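About Us

Jovasby Technical School: Equipment Planning Office

The Equipment Planning Office prepares the purchase, replacement and disposal of all teaching equipment at Jovasby Technical School. It was set up in March of the school's second year, when the robotics program moved into the Tavmont building and it became clear that each workshop was ordering its own arms, grippers and spare parts. The office now serves 44 teaching staff and reports to the Director of Resources, Kamonchanok Nilsuwan.
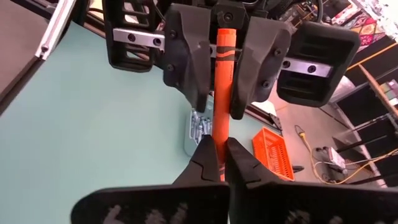
Page last changed: 11 Oct 2019

What we do

Every request for automation equipment passes through this office before an order is placed. A request states the teaching task, the number of students who will share the equipment, and the full cost over the planned life of the item. Full cost includes mounting hardware, cabling, replacement finger pads, software licenses and the hours needed to train staff. Requests that give only a purchase price are returned to the department.

Robot arms are budgeted at the level of the workcell. A workcell comprises the arms, their grippers and wrist cameras, the table, and the small objects used in practice. Handling exercises in the first course use crayons, trays and bins, which are charged to the consumables line. Passing an object from one gripper to another requires two arms, and departments planning such exercises must request both in the same budget year.

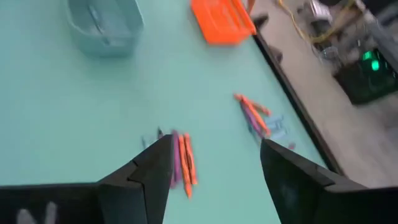
Consumables are approved by the department head up to a limit of $400 per term. Single items costing more than $1,000 require written quotes from two suppliers and a site check by Facilities. The site check covers floor space, power supply and the routing of cables. Loans from suppliers are treated in the same way as purchases, and the return date must be entered in the equipment register.

How we plan

The equipment plan is reviewed each March. Grippers are listed separately from arms in the plan, as their fingers and pads wear at a different rate and are frequently changed to suit a new exercise. Departments are asked to report any part replaced during the year so that the spares budget reflects actual use.

Our current supply agreement for arms and controllers is with Ziltaseck. Service and calibration are provided by Jitpraphai under a separate contract. Both agreements are open to review, and staff may submit comments at any time through their department head.

Staff of the office

Kamonchanok Nilsuwan, Director of Resources
Nattawut Noiphan, Equipment Planning Manager
Chutima Hemmin, Budget Officer
Pongsak Sombatkul, Workshop Liaison, Tavmont building
Ekkachai Somboon, Equipment Register and Spares

Request forms are available from the office on the ground floor of the Tavmont building. Questions about an existing order should be sent to the Budget Officer with the order number.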